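Teaching by demonstration (robotics)

Teaching by demonstration is a way to give a robot a task by showing it. A person either moves the arm by hand or steers it from a distance – the second is called teleoperation. The Likholm course uses 30 demonstrations for a simple task, such as picking from a crate. 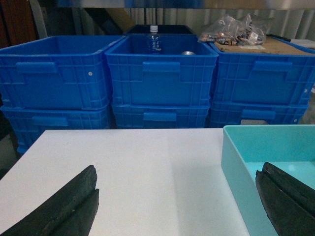

Sayaka Ebihara objects that this number is too low when the goods change often, and that slow, even movements matter more.

Storage on wheels can stand at a new angle each time, so demonstrations should include several positions.

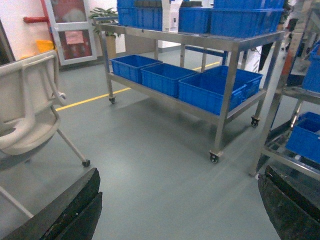
Cart with blue crates on two shelves, seen between the gripper fingers.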